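Residency diary, Winwood Reading Room
April, late afternoon

The second week of the residency was given over to the Cudside parish letters. The collection holds 68 bundles, of which two have now been read in full. The Fülöp bequest, from which the work is funded, requires that all spellings be kept as written — a rule that slows the copying considerably.

The letters sent from Wirkau are in the poorer hand. They concern mainly the price of seed, the state of the road and a disputed bell, for which the parish had paid more than 1195 marks.

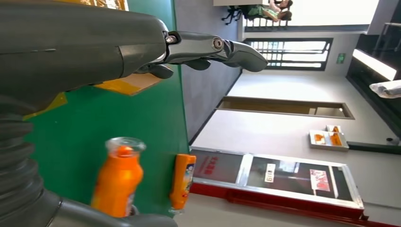 The dispute over the bell runs on into the third bundle, which will be requested in the morning. The reading room closed at five, and the notes were typed up after supper.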